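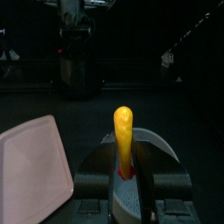

The play kitchen table at Howells: a yellow toy, a pale grey bowl, a pale pink plate.

I went to the Howells open day expecting to be sold something, and I was. Leonie Lüthi gave the tour and called the tabletop set "a whole kitchen in miniature". Well. The bowl has small holes in the bottom, so I suppose it strains. The yellow piece has a bit of red at one end, and my group argued over it — banana or pepper? Leonie said children decide for themselves. I'd call that a lazy design brief.

The square plate I liked. It has a raised rim, so peas might stay on it, and the corners are rounded.

Then came the price list. A set is 339 francs, and Florian Aebischer told us they plan to make 3000 of them by October. I have my doubts. My two would want a real saucepan by teatime. Coffee was free, parking wasn't.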